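Stuvlow Walks: Neighborhood Audio Guide, reviewed
Posted 6 February 2020 by Thomas Carbone

Stuvlow Walks is a phone app that plays recorded history as you move through a neighborhood. The maker, Staltia, sells each walk separately. I tested the Gistgate walk, which covers the old bakery and tannery blocks between the rail cut and the river, on two phones over three visits.

Content

The Gistgate walk has 58 stops. The script is by Annapurna Venkataraman, who also wrote the printed guide to the district, and the research is solid. Dates are given with their source. The section on the Italian families who arrived to work in the tanneries is the strongest part, and it includes long excerpts from an interview with Ada Marino, whose parents ran a boarding house on Uzor Street. Her account of how rooms were rented by the shift is worth the price of the walk.

Coverage is uneven after that. The later arrivals from Portugal and Cape Verde get four stops between them, two of which are under a minute long. The street renaming dispute is mentioned once and not explained.

Narration is by Corrado Greco. He reads at a steady pace and pronounces the family names correctly. Volume is consistent between stops except for the archive clips, which run noticeably quieter. On a street with bus traffic I had to turn them up by hand.

Food stops

Five of the stops are at shops that still sell baked goods or sweets. The app gives opening hours and a short history of each business, but no prices and no list of ingredients. Hours were wrong for one shop on my second visit. Ermanno Cattaneo's bakery entry is the most detailed, with a floor plan of the original ovens.

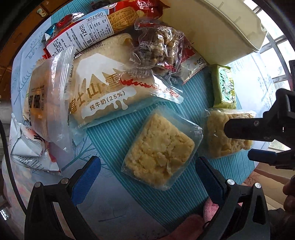

Location triggering

Each stop starts when the phone enters a set radius. In open streets this worked on nearly every stop. In the narrow lanes behind the tannery, stops 31 through 34 fired out of order on both phones. There is a manual mode that fixes this – tap the stop number and it plays – but the setting is buried two menus down and resets when the app closes.

The full walk is 3270 meters by the app's own measure. Staltia lists it as a 90-minute route. With all audio played through, mine took a little over two hours.

Storage and battery

The download is 1397 MB with the archive photos included. There is no option to leave the photos out. Once stored, the walk runs without a data connection, and I confirmed this in airplane mode. The older phone lost just under half its charge on a full walk with the screen off.

Verdict

Buy it for the script and the interviews. Use manual mode in the lanes and carry a spare battery if your phone is old. An update is listed for March with a fix for the trigger order, and I will retest stops 31 through 34 when it is out.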